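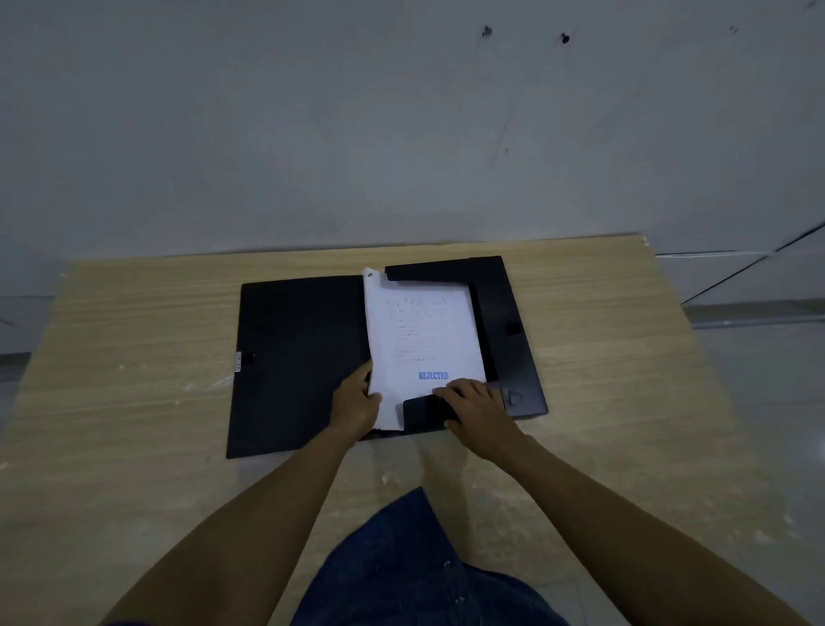
3.2 Handling of returned applications

Last updated: November

Most of the paper in the Virnthorpe intake office comes back at least once. We looked at what happens to it after that - where it is put, in what kind of holder, and how long a clerk needs to get it out again. Earlier work on small offices deals mainly with the decision itself. The handling afterward gets a line or two, if that.

The sample was 351 returned applications, all single-sided, all printed on plain white stock. Stamped by the office before we got them. Stamp wording was left to each desk, so the sample has REJECTED, RETURNED and INCOMPLETE in it, and we did not try to even this out. Stack thickness varied a lot. The thickest went to 63 sheets and would not sit flat in anything we had.

Three holders were compared. The Surkitz sleeve (soft, open at the top), the Trnka ring binder, and a hard file box that opens like a book, with a flat cover on one side and a deep tray on the other. The box was the one clerks already used for finished cases, so some familiarity has to be allowed for. We come back to this in 3.4.

Filing into the box goes in a fairly fixed order. Box flat on the table, open. Stack squared up by hand, or not squared up, wich was common late in the day. Then the paper goes into the tray and the cover is closed over. Clerks who skipped the squaring step had more trouble at the closing step, with corners riding up over the tray wall. Curled sheets did the same thing even when squared.

Taking out is the reverse but slower. The stack has to be lifted by one edge, and the lower sheets tend to lag behind the upper ones. Several clerks parked the stack on the open cover while they checked the tray for strays, then either put it back or carried it off. We coded this as a separate step (parking), as it takes up real time and the sleeve and binder have nothing like it. 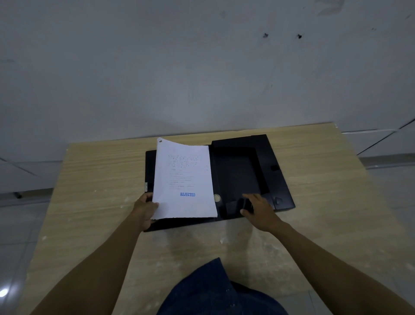 Figure 4. File box open on the table, paper stack over the left half, right compartment empty. Stamp in blue on the lower part of the top page.

Parking was also where order got lost. If the stack was put down at an angle the bottom sheets shifted, and a second squaring was needed before refiling. Clerks did not see this as a problem when asked. Most said the top page was all they needed - the stamp tells you what pile it belongs to, and the rest can wait. That fits with what we saw at the Flositz desk, where only the top page was read in the first 60 seconds of handling.

A note on stamp position. A stamp low on the page is easily covered by a hand holding the stack down, and the clerk then has to move the hand to read it. Small thing, but over 2,000 handlings a year it adds up. A stamp in the top third would avoid it, though the forms we had are are mostly printed there already and the ink would run over the text.

We use cookies to remember your reading preferences. Accept / Manage settings

Comments (3)

paperweight: Did you time the binder with the holes already punched? Punching is half the job at our place.

deskside_k: Same trouble with curled sheets here. We leave them under a phone book overnight.

mrl: Typo in the stamp paragraph, "are are". Otherwise useful, is the coding sheet for parking available?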